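3.2 Where soft items end up

We coded every item in the walkthroughs by the surface it was resting on, not by the room. Rooms turned out less useful than we hoped in the pilot – people use a living room as a laundry room, a hallway as a closet, etc. Surface codes were hard (table, counter, floor, shelf) or soft (bed, couch, padded chair, ottoman). Coding by C. Millet, second pass by J. Bouvier, disagreements talked through. A few could not be settled and were dropped.

Total of 200 textile items across 29 homes. Shirts, towels, socks, kitchen cloths, bedding. Shoes and bags left out, see 2.4.

Main finding for this section: clean and half-clean clothing goes to upholstery. Dirty clothing goes to the floor, or near the hamper if there is one. This held for single adults and for families, less so for the shared apartments, where the couch belongs to everybody and people seem to be more careful with it. Savchuk home visits (earlier, smaller) reported the same split but did not separate beds from seating. We do, and the difference matters. Things left on a bed get moved by bedtime because they have to be. Things left on a couch can stay.

Residents had words for this. "The chair pile." "Not dirty yet." One participant called the arm of her couch "the waiting room" and said anything on it was hers to deal with, anything on the seat was fair game for the kids to sit on. We did not ask about this directly so it is probably underreported.

3.3 Folded, loose, and in between

Fold state was harder. The Prurnero scheme has only folded / unfolded, and we started with it. Did not work. Too many garments had been folded once and then picked up, leaned on, pulled at. So we added a middle code, "partly ordered", for items with at least one clear fold or turned edge but no overall shape. Agreement went up after that, mostly on shirts and towels.

Rules for the middle code, as used:

– a fold has to be visible, a guess from how the pile sits is not enough
– crumpling elsewhere in the item does not cancel the fold
– if the item hangs over a side, code what rests on the surface only
– sheets and blankets excluded, they always come out as partly ordered and swamp the rest

Red cotton on pale gray fabric was among the easier cases for contrast. The weave of the seat stays readable right up to the cloth, so the border of the garment can be followed without guessing. Dark clothes on dark couches were the worst and account for most of the dropped items. Lighting made less differnce than color.

Figure 4. Red cotton garment on light gray woven upholstery, loosely spread and partially crumpled, with a folded border. Coded soft surface, partly ordered. 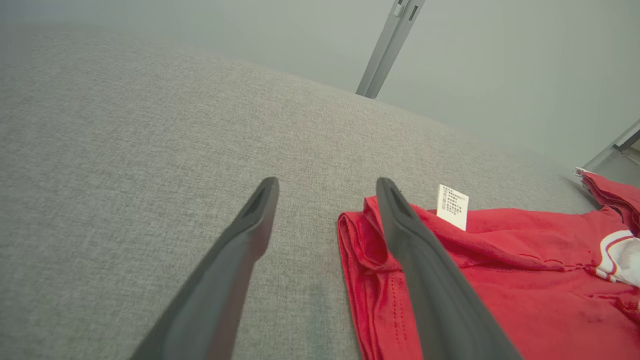
3.4 Time to put away

Residents were asked to keep a short log, up to 45 minutes of tidying per home, written down as they went. Quality of the logs varies a lot. Some list every sock, others say "did the couch" and nothing else. The Gilline and Wulleck sheets were both tried, Gilline was shorter and got filled in more often so we kept that one.

Partly ordered items were the slow ones. Loose items got folded or thrown in a basket, quick decision. Folded items just got carried. With the middle group people stopped, shook the thing out, sometimes smelled it, and started over. Several put it back were it was. We have no good measure for this hesitation, only the notes in the logs, and did not try to score it.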